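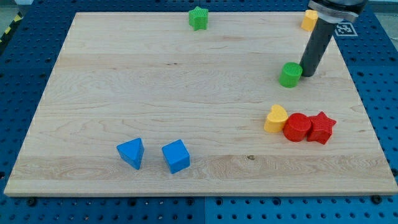 Outdoor rink, day two of the February build. Arrived on site at Nomham a little after five in the morning. Brine supply was holding at the set point and the return was two degrees warmer than I wanted, consistent with the load from yesterday afternoon's sun. Ice thickness at center was fine. At the north end it was thin along the boards for a strip the length of the goal crease, and that is where the work went today. The floor under the panels is a layered arrangement and any slope in it ends up in the ice. I keep coming back to how a plain maple board lies on pegboard, with the grain running left to right and the holes showing all around it: a flat thing on a flat thing, easy to check by eye. A parking lot is not so easy. The lot at Nomham falls toward the storm drain at the northeast corner and the leveling sand only partly corrects it.

Sutrisno shot the levels again with the laser before the first flood. His numbers agree with Melati's from last week except at two stations, both near the Zamboni gate. He thinks the plywood there settled under the machine. I think the shims were short to begin with. Either way we lifted two sheets, packed sand, and put them back. Lost most of an hour.

Flooding from 6:20. Light passes with the hand wand, 8 in total before the sun reached the east boards. Water temperature from the Oketti heater was steady. Teguh wanted to run hotter water to get a better bond to the old layer. I agreed for the first two passes and went back to cold after that. The thin strip gained what it needed by the sixth pass. The last two were for finish.

Reflective blankets down by 9:00. Wind came up from the west and we lost the edge of one blanket twice. Sandbags on the seams next time, before the wind and not after.

Chiller: running at 82 percent through midday with blankets on. That leaves less margin than the spec sheet promised. Omid has the Traveck unit on standby as a second source and I asked him to have it piped in before tomorrow, valves closed. He objected on the grounds that the forecast is for cloud. Forecast was for cloud today too. He is piping it in.

Glass crew finished the south corners. One pane behind the visitors' bench has a chip at the bottom edge, outside the playing side. Left in place and logged. The stanchion on the far side of the penalty box still moves when you lean on it. Faizal tightened it and it moved again. He will look at the anchor plate in the morning.

Lines are done apart from the faceoff dots in the north zone, which had to wait on the reflood. We used the mesh for the center logo and it lies flat except for one corner of the J in Majimbun. You would need to be kneeling on it to see. The sponsor will probably kneel on it.

Late afternoon meeting with the league's ice supervisor. Three topics:

Start time. They want a 2:00 puck drop. I gave the surface temperature log from yesterday, which shows the soft period starting just after noon with clear sky. Asked again for 6:30 in the evening. They will reply tomorrow. I expect 2:00 with a clause about delays.

Resurfacing. Agreed on a dry scrape at the midpoint of each period if the puck starts to bounce.

Seating. The temporary stand on the west side holds 1000 and the east side will be left without one, so there is nothing to shade the ice from that direction in the morning. Not my department, but it costs me chiller capacity. Said so, and it was written down.

Skated on it myself at 5:15, blankets off, for around 90 seconds at each end. North end is hard and a little brittle, chips under a sharp stop. South end is better. Center is good. Will raise the supply temperature half a degree overnight and see if the north end relaxes.

To do: sandbags, anchor plate, north dots, sample the brine, call about the hose fitting for the second wand. Melati has the night watch until two, then me.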